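Loss of Grip Force During Basin Wiping with Hand-Held Grippers

Student project report, Hurnby Workshop
Prepared by Kirsty Baird and Aníbal Zapata

Summary

This report concerns a fault that affected the right-hand gripper during the basin wiping task. The fault caused the gripper to report that it was fully closed when it was still able to open under load. As a result, a number of recordings contained finger positions that did not match what the fingers were doing. The report sets out how the fault was noticed, what was done to find the cause, what was changed, and what remains open. It also covers a related safety matter concerning cables near the basin.

1. Background

The project set out to collect demonstrations of household cleaning tasks that could later be used to train a two-armed robot. No robot is present during collection. An operator holds one gripper in each hand and carries out the task, and the position of each gripper is recovered afterward from the marker cubes and from the cameras. The opening of the fingers is measured separately, by a sensor in the body of each gripper.

The project used two pairs of grippers, referred to in this report as the Bornum pair and the Lacerda pair, after the names painted on their storage boxes. The two pairs were built from the same drawings. The Bornum pair is the older of the two and had already been used for the towel folding task in the previous semester. All of the faulty recordings came from the Bornum pair.

Wiping was chosen as the second task for the project because it requires steady contact with a surface. In folding, the cloth may slip a little in the fingers without harm. In wiping, the cloth is pushed against a hard surface and dragged, and any looseness in the grip shows itself at once. The project plan listed this as a reason to expect difficulty, although the difficulty expected at the time was with the marker tracking and not with the fingers.

2. The Task

The operator picks up a cloth with one gripper, presses it to the inside wall of a washbasin, and wipes along the wall below the rim. The other gripper is kept inside or close to the basin so that both hands are recorded. The operator is asked to keep the closing pressure constant from the time the cloth is gripped to the time it is released, and to avoid turning the marker cubes toward the wall. 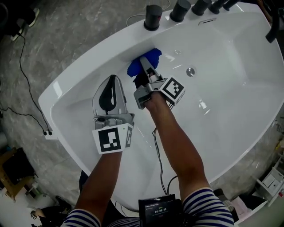
The curved wall proved to be the hardest part of the task. On a flat counter the push is in line with the forearm, and the fingers carry very little sideways load. Inside a basin the angle between the fingers and the surface changes all the way through the stroke. Near the rim, the load falls mostly on one finger, and the closing linkage has to hold it there. We did not appreciate the importance of this until after the fault had been found.

3. How the Fault Was Noticed

The fault was first noticed during the review of the January recordings. The review compares the finger opening from the sensor with the opening seen by the camera on the gripper. In normal use the two agree closely. In the faulty recordings they agreed while the cloth was being picked up, then drifted apart during the stroke, and came back together when the cloth was let go.

Our first explanation was a timing error between the sensor log and the video. This would have been a convenient answer, as timing errors can be corrected after the fact and no data would have been lost. We spent most of one afternoon shifting the logs against each other. No shift produced agreement over a whole recording. The pick-up and the release lined up well without any correction, and only the part in between was wrong.

We then asked the operators whether they had felt anything unusual. Two of them had. One said that the cloth had "walked" out of the fingers near the rim and that she had squeezed harder to keep it. Neither had reported it, as the session sheet at that time had a space for dropped objects but none for slipping.

Of the 936 recordings made for the wiping task up to that point, 55 showed the pattern. They were not spread evenly. Most came from the later part of a session, which suggested that something was working loose with use and being put right again when the grippers were checked before the next session.

4. Finding the Cause

The right-hand Bornum gripper was taken apart on the bench. The finger sensor reads the rotation of the drive shaft, and each finger is driven from that shaft through a small arm held by a set screw. On the affected side, the set screw had backed out far enough for the arm to turn slightly on the shaft. The shaft could therefore reach its closed position, and be logged there, with the finger itself still free to give way.

With the gripper empty, the looseness could not be seen. Both fingers closed and touched, and the pre-session check was passed every time. That check consisted of opening and closing each gripper in the air and reading the value on the laptop. It tested the shaft and the sensor. It did not test whether the fingers would hold anything.

We reproduced the fault by closing the gripper on a folded cloth and pulling sideways on the cloth with a spring scale. The tight gripper held. The loose one opened by 4 millimeters before the cloth came free, and the logged value did not change during the pull. The test was repeated with the Lacerda pair, and no movement was found on either gripper.

It remains uncertain why the screw came loose on one gripper only. The build notes for the Bornum pair call for thread-locking compound on all of the set screws. The screw that had backed out carried no trace of it. The screw on the opposite finger did. The most likely explanation is that the arm was removed during a repair in the previous semester and put back without compound, but no entry in the repair log confirms this.

5. Cables Near the Basin

While tracing the fault we also looked at how the work area was laid out, and one further matter was recorded. The cables in use at the basin ran over or close to places where operators stand and reach. During the wiping task the operator looks down into the basin for long periods and has both hands occupied, and is poorly placed to notice a cable underfoot. On one occasion in the Prosham room a cable was pulled by an operator's foot and the recording stopped. There was no injury and no equipment was damaged, but the same pull could have brought a gripper out of the operator's hand.

The basin was used dry in all sessions. The written procedure did not say so, however, and a new operator might reasonably have assumed that a cleaning task called for water. This was treated as a gap in the procedure and has been corrected.

6. Changes Made

All set screws on both pairs were removed, cleaned, and refitted with thread-locking compound. A paint line was drawn across each screw head and arm, so that any turning can be seen at a glance.

The pre-session check now includes a pull test. The gripper is closed on a folded cloth, the cloth is pulled to each side, and the operator watches the fingers as well as the logged value. The same test is done at the end of the session. If the second test fails, every recording from that session is set aside for review.

The session sheet now has a line for slipping. Operators have been told that a slip is to be written down even when the cloth was kept and the stroke was finished.

Cables are to be routed behind the operator and taped down before the grippers are switched on - this applies to charging leads as well as signal cables. The procedure now states that the basin must be dry and that the water supply must be shut off. 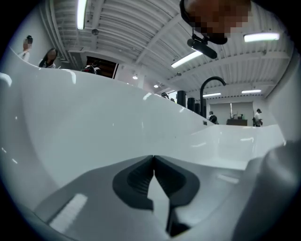

Aníbal Zapata wished it to be recorded that, in his view, the pull test does not go far enough. A person pulling on a cloth by hand will pull differently each day, he noted, and a screw that is only starting to turn may well pass. He would prefer a fixed weight hung from the cloth, with a limit on how far the fingers may open, and he asked that the matter be settled before any further wiping sessions with the Bornum pair.

We accept the point in part. A hanging weight was tried on the bench and gave repeatable results, but the stand it needs is too large to carry between rooms. Until a smaller one has been made, the hand pull will be used before each session and the weight will be used on the bench once a week.

7. Treatment of the Affected Data

The affected recordings were not deleted. The video and the gripper positions are sound, and only the finger opening is in doubt. They have been moved to a separate folder with a note giving the cause, and they are left out of the training set. It may be possible to replace the sensor value with an opening measured from the gripper camera. A trial of this worked acceptably where both fingertips were in view and poorly where the cloth covered them, as it does for much of a wiping stroke.

The towel folding recordings from the previous semester were made with the same gripper and should be examined as well. This has not yet been done. Folding puts little sideways load on the fingers, so the error may be small or absent, but the state of the screw at that time is unknown.

8. Open Items

The smaller stand for the weight test is to be designed and printed. Kirsty Baird has the drawings.

The folding recordings are to be run through the same comparison of sensor and camera.

The repair log is to be changed so that each entry lists the fasteners that were removed and whether compound was applied when they were refitted.

A sensor mounted at the finger, in place of the one on the shaft, was discussed. It would detect this fault directly, but it would require a new gripper body and falls outside the scope of the present project.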